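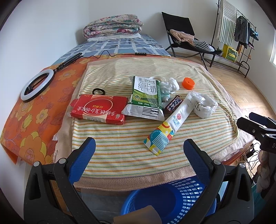

# Drap-housse Overo en percale, deux mois d'usage

J'ai acheté le drap-housse Overo en janvier, en 160 x 200, avec les 2 taies assorties. Il remplace un Drusby qui avait tenu longtemps mais dont l'élastique ne servait plus à rien. Je l'ai payé de ma poche, chez Zumomeo, et j'attendais de l'avoir lavé plusieurs fois avant d'en parler.

**Le tissu.** Percale de coton, 300 fils d'après l'étiquette. Au toucher c'est assez raide en sortant de l'emballage, un peu comme une chemise neuve. Après trois lavages à 40 °C, la raideur a disparu et le drap reste frais. Ceux qui aiment la flanelle ou le jersey seront déçus, la percale ne donne pas cette sensation-là.

**Les bonnets.** Trente centimètres. Sur mon matelas, qui en fait vingt-quatre, ça passe bien, et l'élastique fait tout le tour. Huguette Caron, ma voisine, a pris le même pour un matelas avec surmatelas et les coins remontent dès la deuxième nuit. Au-delà de vingt-six centimètres, je prendrais autre chose.

**Le lavage.** Il a rétréci légèrement au premier passage, dans la longueur surtout. Les coins se mettent encore sans forcer. La couleur (terre cuite) a dégorgé une fois – j'avais mis une serviette blanche avec, elle est rose maintenant. Depuis, plus rien. Pas de bouloches non plus.

**Le repassage.** Il froisse beaucoup. Je l'étends bien tiré et je m'en contente. Raquel Teixeira, à qui j'ai prêté une taie, la repasse encore humide et obtient un très beau résultat, mais elle a plus de patience que moi.

**Ce qui me gêne.** Aucun repère ne distingue la longueur de la largeur. Dans le noir ou à moitié endormi, on se trompe une fois sur deux. J'ai cousu un point de fil blanc à un angle. La couture d'une des taies s'est aussi ouverte sur 2 centimètres ; le vendeur a proposé un échange, je l'ai recousue moi-même.

Note : 7/10. Je rachèterais le drap, les taies probablement pas. Le modèle Dumitrescu a l'air mieux fini de ce côté, je ne l'ai pas essayé.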